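How to Start Jumping Rope When You Haven't Done It Since Grade School

4 min read
Last updated Sep 17, 2026

I picked up a jump rope again in June, after more years than I care to admit, and the first morning I managed 23 jumps before I had to sit down on the porch steps and laugh at myself. If that sounds like you, good, you're in the right place!

Start with the rope. Stand on the middle of it with one foot and pull the handles straight up along your sides. They should reach your armpits, give or take. Mine is a plain Kodberg with plastic handles, and I've been perfectly happy with it. You really don't need the kind with a counter built in.
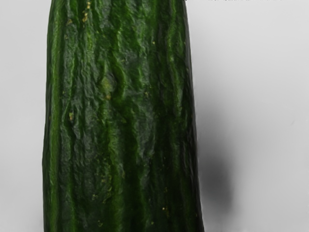 Next, find a floor with a little give to it. A gym mat works, and so does a wood floor. I'd stay off concrete for the first few weeks – my shins complained for days after I tried the sidewalk.

Before you use the rope at all, practice the bounce. Keep your elbows close to your ribs, knees soft, and come up just an inch or so off the floor, landing on the balls of your feet. Most of us jump far too high (I certainly did, I looked like I was trying to see over a fence). Do this for a minute, rest a minute, and repeat it a few times.

Now hold both handles in one hand and swing the rope beside you while you bounce, so you hear it tap the floor each time you leave it. Switch hands. Once the tap and the bounce feel like the same beat, you can step in and jump for real. Turn the rope from your wrists and let your shoulders stay quiet.

For a first goal, try 200 jumps in a day, broken up however you like. Ten here, twenty there, it all goes in the pot. When that gets comfortable, add a little each week, and take a day off between sessions while your calves are getting used to the idea. 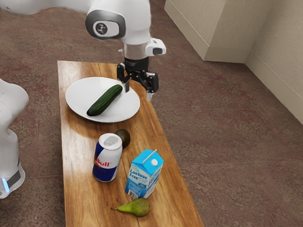 A reader in Karniston wrote to say that she trips every time she gets past thirty, and wondered if her rope was too long. It may well be, but I'd look at your hands first. They tend to drift outward as you tire, and that shortens the rope at your feet. Bring them back to your hips, slow down a touch, and see if you don't get to forty.

3 comments
23 shares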